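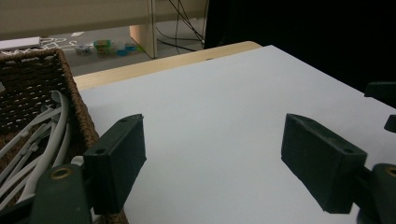
Does the hanger cell replace the people on the returns bench?
The cell takes over the repeat picks. Bench staff move to exceptions and to recording hand-held gripper demonstrations, at the same grade.

Ticket opened 17 Dec 2019 by Sioned Howells, Jarthorpe returns
Assigned to: Elin Maddocks, Onent support
Status: open, waiting on customer

1. Reported fault
Cell stops with a grip timeout on nested hangers. Single hangers run through. The operator has to clear the stop and reset by hand, more than 40 times on the last late shift. Emlyn Hopkin reports he can't leave the bench long enough to do the exceptions he was moved to.

2. Checks on the cell
Finger pads changed, no difference. Timeout raised from 900 ms to 2 s, same stop, only later. Setting put back to 900.

3. Checks on the demonstrations
Reviewed the 62 recordings in the current set. Nearly all start like the one below, with the gripper open on either side of the gray-beige plastic and the basket farther back on the white table.
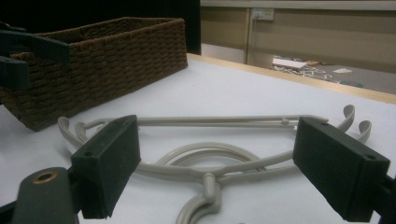
4. Finding
The set has almost no nested starts. The hooks lie one inside the other and the pick point shifts toward the junction of the arms. Parvaneh Ahmadpour to record more with stacked hangers laid flat, hooks toward the operator, fingers open before the approach.
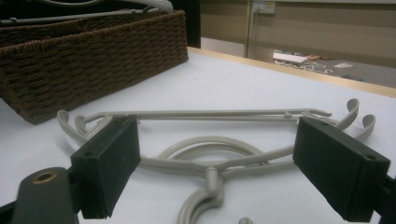
Who signs off the new recordings?
The shift lead on the bench does, using the Allania checklist. Onent only checks that the files load.

5. Open points
Recording time is still booked as downtime — Evdokia Mavromatis has asked for a separate code so it stops counting against the bench rate. Resets stay with Emlyn until the new set is loaded. Retest on late shift, nested hangers only, and attach the stop log to this ticket.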